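4.2 Session Restore Under Low Memory

The second part of our study looks at how a browser brings back the open tabs after it was closed without warning. Many users keep a large number of tabs and treat them as a kind of to-do list. For these users, the time until the old tabs are usable again matters more than the start time of an empty window, but most published tests measure only the second one.

We compared three desktop browsers: Urnel, Dagdag and Brelton. All of them save the session to disk while the user is working, but they do it in different ways. Urnel writes the whole session into one file at a fixed interval. Dagdag keeps a log and adds a short record to it each time a tab is opened, moved or closed. Brelton does both: it has a log, and it replaces the log with a full copy when the log becomes too long. The limit for this is set by the vendor and we could not change it from the settings page.

The saved sessions came from the Tranport collection, which was built in our group for earlier work on bookmarks (see Section 3). It holds 1,614 sessions in total. We removed sessions which had fewer than 3 tabs, and also those where most of the addresses no longer gave an answer. From the rest we drew 500 sessions at random. Each one was loaded from a local copy of its pages, so the speed of the network had no influence on the result.

For each session we opened all the tabs, waited until the browser was idle, and then ended the process from the command line. After this the browser was started again. We recorded two moments. The first is when the tab strip shows the correct titles in the correct order. The second is when the tab that was active before the crash reacts to a click. We call them strip time and click time. The distance between the two is interesting, as a user who sees a full tab strip will usually expect that the page below it is ready also.

Dagdag had the shortest strip time in most of the sessions. Its log is small and can be read quickly. However, the click time of Dagdag was often the longest, because it begins to load the neighbors of the active tab at the same moment as the active tab itself. Urnel waits with all other tabs until the active one is finished. In our opinion this is the better choice for machines with little memory — the user can look at only one page at a time.

Brelton was more difficult to judge. When the crash came shortly after a full copy was written, it behaved almost like Urnel. When the log was long, the strip time grew, and in several sessions the order of pinned tabs was wrong after the restart. We repeated these sessions with a new profile and saw the same error. We reported it to the developers in November, and a later build sorts the pinned tabs correctly. The results given in this section are all from the build before the correction.

A limit of 200 open tabs was used for all browsers. Above this number Dagdag asks the user if the session should really be restored, and this question stops the automatic measurement. Witold Lis wrote the script that controls the restarts, and he also checked by hand every session in which the script reported a missing tab. Most of these reports were caused by pages that change their own title after loading — we now compare the address as well as the title.

Private windows were not part of the test. None of the three browsers saves them, and we think that this should stay so.
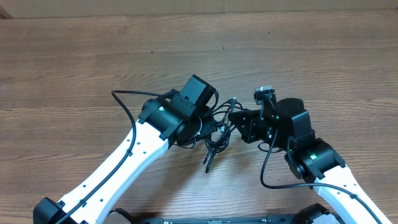 Figure 3. Two robot arms and a tangled bundle of dark cable on a wood-grain tabletop.

4.3 Restoring Form Data

A restored tab is of limited use when the text that was typed into it is lost. We therefore filled one text field in each session before ending the process, and checked after the restart if the text was still present. Urnel and Brelton save the content of text fields together with the scroll position. Dagdag saves it only for pages that were visited in the same window before, and this rule is not explained in its help pages. Password fields were left empty in all the tests.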